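3.2 The arm, the hand and the tabletop

Most of the build happened in the Stistside shop, a shared space I rent bench time in, and I want to be upfront that almost every choice in this section came down to what was already on the shelf there. The arm came first. I'd bought the Killey kit secondhand with a tired elbow joint, and after two weekends of swapping bearings it would hold a pose long enough to be useful. The hand took much longer (I rebuilt the thumb linkage three times!) and it's the part I'm proudest of, so bear with me if I go on about it.

The fingers are driven by tendons that run back through the wrist. Each tendon has its own spring, so a finger that meets something early can stop while the others keep closing. I set the springs by feel at first, then got more careful and used a luggage scale. Before logging anything I ran 40 open-and-close cycles with nothing in the hand, just to let the cords stretch and settle, and then I retied every knot. Skipping that step cost me most of November, when the grip kept drifting and I kept blaming the code. 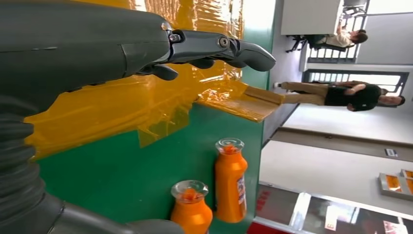
The wrist camera was the cheapest part of the whole project and it changed the way I worked more than anything else did. I mounted it looking out along the hand, and the view comes in sideways, so people in the shop run across the picture instead of standing up in it. I left the mount alone and rotate the image in software before it goes to the detector (Figure 3 is the raw view, straight off the camera). The other headache was color. The two orange bottles are so close in color to the crumpled yellow-orange film that my first detector, a plain color threshold, cheerfully boxed the whole lot as one giant bottle. The clear caps saved me, along with the white and blue label on the taller one, and once I trained on those features the false boxes mostly went away.

Figure 3. Raw wrist camera view with the hand over the green board, before rotation.

For training I used the Bistness labeling tool, which is slow but runs fine on my old laptop. I labeled 516 stills over a few evenings and held back 41 of them for checking. Whenever the detector lost a bottle I saved the still and went back through the folder later with a cup of coffee, and I'd say the folder taught me more than the loss curve did. Glare on the film was the usual culprit.

The motion side is plain by comparison. I use the Mthembu planner with its default settings, apart from a lower speed cap and a pause of 400 milliseconds before the fingers close. That pause looks silly when you watch it, I know, but the arm still has a bit of wobble at the end of a reach and the springs do a much better job once it has died down. I'd love to fix the wobble properly with a stiffer base plate, and I have one drawn up, though it wasn't cut in time for the trials in Section 4.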